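Week nine of the robotics unit, and the block is still winning

I have been meaning to write up the simulation project since January, when Rahel Pfister talked me into signing up for her evening class. I'd done a bit of programming at work, mostly spreadsheets and reports, and nothing that moved. The class runs two hours a night, starting at 6:30, and the second half of the course is one long project done in pairs. My partner is Marti. We called our project Pratasden, after a misspelt folder name that neither of us fixed in time.

The task is easy to say. A simulated arm has to pick up a wooden block from a table and put it down on a target. The block starts in a different spot and at a different angle each run, and the only thing the arm has to go on is the view from its own wrist. Rahel gives everyone the same block, the same table and the same arm. What you do with them is up to you.

There are 19 pairs in the class. Most of them started by finding the edges of the block in the image and working out its angle from those. We did the same. It took us two weeks to get a version that ran from start to finish without crashing, and the first time we left it going overnight it got through 866 attempts and managed 171 successful picks. I was pleased with that. Marti wasn't.

We spent the next class going through the failures. A lot of them were the same failure. The arm would come down in a good place, then the colour filter would lose one side of the block and decide the whole thing was narrower than it was. The side face is a lot darker than the top, so our filter was throwing it out as shadow. I widened the range, and then it started picking up bits of the table as well, which is a brownish colour and not as far from the wood as you'd think once the light drops off.

Marti's fix was to stop relying on colour for the outline and look for long straight lines, then check the colour on either side. It's slower but it holds up better. The grain gave us some trouble at first, as the streaks are straight too and run close to parallel with one of the edges. We now blur the image a little before looking for lines. Rahel said that was fine as long as we wrote down how much and why, so there is a paragraph on it in our report.

The other thing we got wrong was the approach. Our early code worked out the block's position once, from high up, and then went down more or less blind. Any small error at the top was still there at the bottom. Now we take another look on the way down, and if the fingers don't line up with the sides of the block, the wrist is meant to turn before they close. 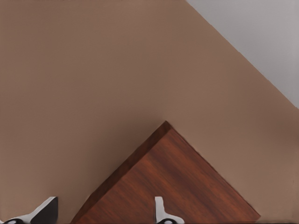

3 min read

The hard part is that by then most of the block has gone out of view. All we get is two corners and parts of two edges, and one of the fingers is across the top face. If the code can't find the corner it has to go back up and start again, which costs time, and time counts for a third of the mark.

The last overnight run was 1103 attempts. I haven't sorted through the results yet, as I managed to save the log without the starting angles and will have to match them up by hand. Marti has offered to write a script for it. I suspect that will take as long as doing it by hand, but it's his evening.

Two more classes before the demo. I'd like to get the turn working properly for blocks near the far edge of the table, where the pale area behind it still confuses the line finder now and then. After that I'm leaving the code alone and finishing the report.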